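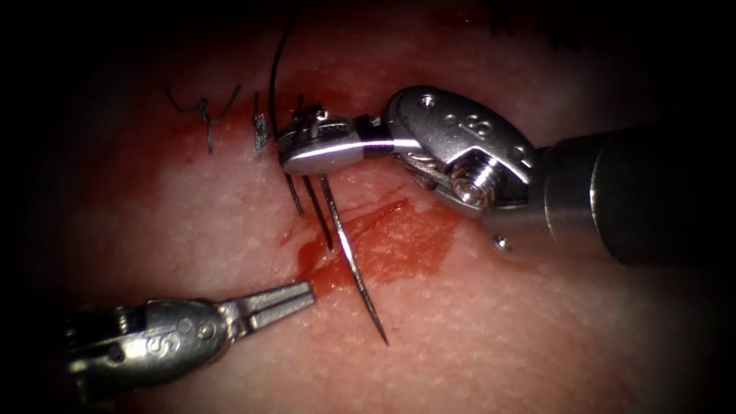
Surgical instruments over a tissue pad. Photo: Forneck Regional Hospital

FOR IMMEDIATE RELEASE

Forneck Regional Hospital to Open Pre-Surgery Clinic in Ludari

New site will bring pre-operative visits closer to home for patients in the northern part of the county

FORNECK – Forneck Regional Hospital will open a pre-surgery clinic in Ludari this July, allowing patients who live in the northern part of the county to complete most of their preparation for a planned operation without traveling to the main campus.

The clinic will occupy the ground floor of the former Buschmann department store on Mill Street, which the hospital has leased for 11 years. It will have 14 consultation rooms, a blood draw station, a room for heart tracings, and a small pharmacy desk where patients can review their current medicines with a pharmacist.

Last year the hospital recorded 1,889 planned operations on patients with a home address in Ludari or one of the neighboring townships. Under the current arrangement, each of those patients is asked to come to Forneck before the day of surgery, and many are asked to come more than once because blood work, the anesthesia interview, and the meeting with the surgical nurse are booked separately. At the Ludari clinic, these appointments will be combined into a single visit wherever the patient's condition allows.

"A patient from the far end of the county may spend most of a working day on a blood draw and a conversation that takes twenty minutes," said Reinhold Tiedemann, president of Forneck Regional Hospital. "Our patients have raised this with us for years, and our referring physicians have raised it on their behalf. I am pleased that we can now give them an answer."

All operations will continue to be performed at the main campus in Forneck. Patients whose medical history calls for additional testing, including certain heart and lung studies, will still be seen there before surgery.

Services at the new clinic

The Ludari clinic will serve adults scheduled for general, orthopedic, urologic, gynecologic, and eye surgery. Children will continue to be seen at the pediatric unit in Forneck. Services will include the anesthesia interview, routine laboratory work, medication review, and instruction on eating, drinking, and bathing before an operation. Patients having a hip or knee replaced will also be able to meet with a physical therapist and try out the walker or crutches they will use at home.

Follow-up visits after surgery are not part of the first phase. The hospital will review the question once the clinic has been open for a full year.

Fatemeh Kermani, M.D., who has led the pre-surgery program in Forneck, will serve as medical director of both sites. Melaniia Fedoruk, R.N., will be nurse manager in Ludari. Ms. Fedoruk has worked in the hospital's recovery unit and, more recently, in its surgical scheduling office.

"Most of the operations we have to postpone are postponed for simple reasons," Dr. Kermani said. "A blood thinner was not stopped in time, or a patient had breakfast, or a test result from another office never reached us. An unhurried visit beforehand, with the family present if the patient wishes, gives us the chance to catch those problems early."

Interpreter services will be available by telephone at all times the clinic is open and in person by appointment. Written instructions will be offered in large print on request.

Building and access

Renovation of the Buschmann building began in the winter. The display windows facing Mill Street have been kept, and the original terrazzo floor near the entrance has been repaired. The upper floors are not part of the lease and remain under the control of the building's owner.

Patients may park without charge in the municipal lot behind the building, which has 300 spaces and a step-free path to the rear entrance. The county bus stops at the corner of Mill and Church Streets.

"We asked that the clinic be placed in the center of town, and the hospital listened," said Bernd Dreßler, chair of the Ludari Township Council. "Residents who no longer drive will be able to reach it by themselves. The merchants on Mill Street are also glad to see lights on in that building again."

Scheduling

The clinic will be open on weekdays from 7:00 a.m. to 4:30 p.m. Blood draws will begin at 7:00 a.m. and other appointments at 8:00 a.m. A surgeon's referral is required, and walk-in visits cannot be accepted.

Patients who already have a pre-surgery appointment in Forneck after the opening date will receive a letter offering them the choice of moving it to Ludari. Those who prefer to keep their existing appointment do not need to respond.

About Forneck Regional Hospital

Forneck Regional Hospital is a nonprofit community hospital providing emergency, medical, surgical, and maternity care to residents of Forneck, Ludari, and the surrounding townships.

Media contact:
Frida Þórarinsdóttir
Office of Communications
Forneck Regional Hospital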